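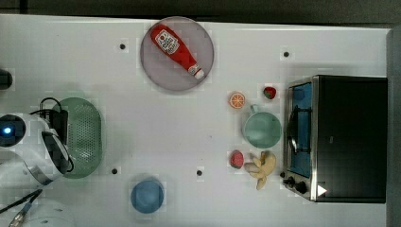 3.2 Disposition des objets sur le plan de travail

La figure 4 donne la vue de dessus d'une des configurations retenues pour l'étude du rangement de table. Le plateau est blanc et le fond gris-brun sombre, ce qui facilite la lecture des contours. Une assiette ronde, d'un gris violacé, occupe la partie haute du plateau et porte une bouteille de ketchup couchée en diagonale. Les aliments, dont une rondelle d'orange et deux fraises, sont regroupés à droite du centre, autour d'une tasse vert pâle. Une passoire, un bol bleu et un mini-four complètent la configuration.

Figure 4. Configuration de type C (vaisselle, aliments et contenants mêlés), vue de dessus.

Le type C se distingue des types A et B, décrits en 3.1, par la présence simultanée d'objets contenants et d'objets contenus sur une même surface. Dans le type A, la vaisselle est seule. Dans le type B, les aliments sont déjà placés dans un récipient. Le type C correspond à l'état que les participants de l'enquête préliminaire Gruto désignaient le plus souvent comme « table à débarrasser », par opposition à « table mise ».

Nous appelons appui la relation entre un objet et la surface qui en supporte le poids. L'appui est dit direct lorsque cette surface est le plateau, indirect lorsqu'il s'agit d'un autre objet. La bouteille de la figure 4 est en appui indirect : sa base large est orientée vers le haut à gauche et son bouchon blanc repose près du bord inférieur droit de l'assiette. Une telle relation impose un ordre partiel sur les opérations. L'assiette ne peut être rangée seule qu'après le retrait de la bouteille, sauf à déplacer l'ensemble d'un seul geste, solution admise par le protocole mais codée séparément (code T2, transport groupé).

L'orientation d'un objet allongé est relevée indépendamment de son appui. Une bouteille couchée compte pour deux opérations, saisie et redressement, lorsque la destination prescrite est une étagère, et pour une seule lorsque la destination est un bac. Ce choix s'écarte de la grille Zisholm, qui attribue une opération unique dans les deux cas. L'écart porte sur la durée totale attribuée au redressement et non sur le nombre d'objets rangés ; il est discuté en 5.1.

3.3 Regroupement et proximité

Deux objets sont considérés comme voisins lorsque la distance entre leurs contours, projetés sur le plateau, est inférieure à un seuil fixé à 10 cm. Un groupe est une composante connexe du graphe de voisinage. La définition est purement géométrique et n'utilise aucune information de catégorie. Il en résulte que la tasse et les aliments qui l'entourent peuvent former un groupe unique, bien que leurs destinations diffèrent : évier ou égouttoir pour la première, réfrigérateur ou boîte fermée pour les seconds.

Cette divergence entre proximité et destination est mesurée par l'indice de mélange m, défini comme la proportion de paires voisines dont les deux membres n'ont pas la même destination. L'indice vaut 0 pour une table où chaque groupe est homogène et 1 lorsque toutes les paires voisines sont hétérogènes. Il n'est pas défini en l'absence de paire voisine ; les configurations concernées ont été exclues de l'analyse.

Le corpus comprend 42 configurations. Pour chacune, les participants disposaient de la liste des destinations, affichée à hauteur des yeux à côté du plan de travail, et pouvaient procéder dans l'ordre de leur choix. Aucune limite de temps n'était imposée. Les séances ont été réparties sur le mois d'avril, dans la cuisine d'essai du site Pander. La série complète représente jusqu'à 3000 déplacements élémentaires, une fois retirés les gestes de simple ajustement.

3.4 Codage des destinations

Les objets contenants posent une difficulté particulière, déjà signalée dans la typologie Xiong. Un bol peut être rangé comme pièce de vaisselle ou servir de réceptacle provisoire pendant le rangement des aliments. Nous avons conservé la destination finale comme seule variable dépendante et consigné l'usage provisoire dans un champ libre. La passoire a été traitée de la même manière. Le mini-four est codé comme élément fixe : il réduit la surface disponible et peut masquer une partie du plateau, mais ne fait l'objet d'aucune opération.

Les taches et petites marques présentes sur le plateau ne sont pas codées. Le nettoyage de la surface, lorsqu'il a lieu, est compté à part et n'entre pas dans le calcul de la durée de rangement.

Les désaccords entre codeurs ont porté principalement sur le transport groupé. Lorsqu'un objet en appui indirect glissait pendant le déplacement de son support, la séquence a été recodée en deux opérations distinctes, la seconde débutant à la reprise de l'objet. Le détail des règles d'arbitrage figure en annexe B.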